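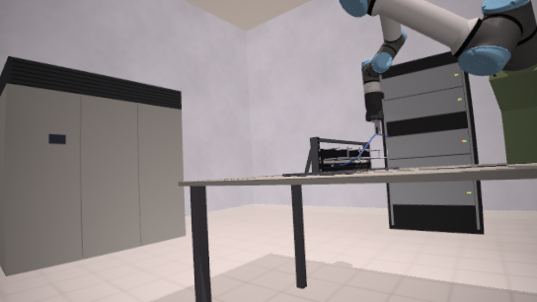 Simulated cell: the arm's gripper at the blue cable at the bench fixture.

Reviews > Automation software > Flillus Cable Handling Kit

Flillus Cable Handling Kit, with the Sarmiento cell model
Reviewed for the Cledevach Equipment Panel by Svenja Frei and Terence Oakley

The Panel was asked to assess the kit for use in planning cable work beside live equipment racks. The review was carried out wholly in simulation, using the room, bench and arm supplied with the Sarmiento model. Installation was straightforward and the manual is clearly written. Readers should nevertheless note a fault in the grip monitoring, which led us to suspend testing in October and which the supplier has yet to correct.

Of 3,080 trial cycles, 2,457 were completed without intervention. In many of the others, the cable slipped in the gripper while the arm was lifting away from the fixture. A slip is an ordinary failure and the software should stop the arm when it occurs. Instead, the monitor continued to report a secure grip and the arm carried on to the next position.

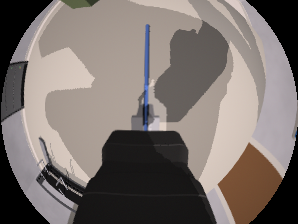

The fault was first noted by Marilou Panganiban, who compared the grip log with the recorded cable position at cycle 1,075. The log gave a normal reading throughout. We repeated the test at reduced speed and with the factory settings restored, and the false reading returned on both occasions. Raising the grip force made slips less frequent but had no effect on the monitor.

We regard this as a safety matter. An operator relying on the status line would have no warning that a cable had been left hanging in the path of the arm. The emergency stop worked correctly each time it was tried, though it depends on a person watching.
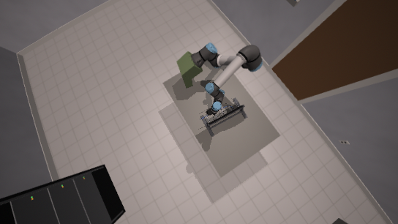
Reach and collision checking were satisfactory. The planner kept the arm clear of the fixture supports in all but one of the routes we set, and that route was refused with a clear message. Loading the full room is slow on older machines.

Steltitz, the supplier, has confirmed the fault in writing to Ginette Sandhu and advises users to turn off automatic continue, found under Cell Options. We support that advice. With the setting off, each lift must be approved by hand, and the kit loses much of its value for long unattended runs.

Rating: two out of five. Not recommended for safety planning in its present version. The Panel will test the corrected release when it is supplied.

Contact the Panel | Copyright Cledevach | Back to top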